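Winddale Opens a Lending Shelf for Colorful Tableware

Families in Winddale can borrow bright plastic bowls, plates and cups for parties starting in August - free, for up to 10 days!
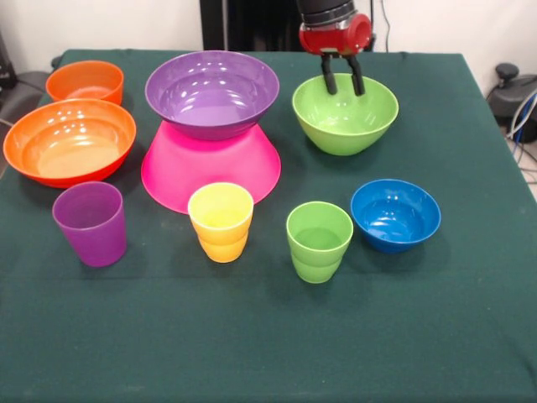 Cecilia Acheampong wondered whether guests would mind mismatched colors. She has decided her own party will mix everything.

Loans are open to any household in town, and we can't wait to see the tables people set. Purple with lime green is already a favorite here, and a dark green cloth makes the colors sing.

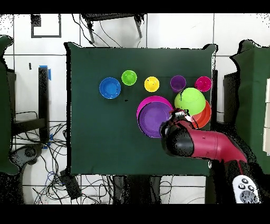 Borrowers choose their own mix at the desk. Plates stack well for the trip home - a purple one on a magenta one looks terrific, too.

Every loan is for 16 guests or fewer, with one renewal allowed.
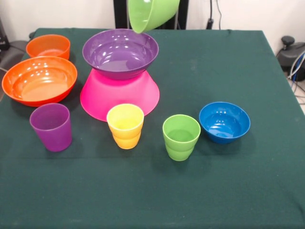
Renewals can be made by phone until 4 p.m.
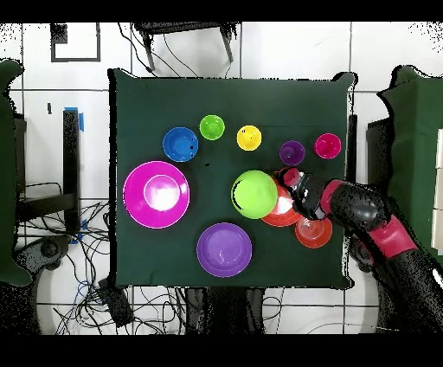 Contact

Beca Prydderch, Winddale Lending Shelf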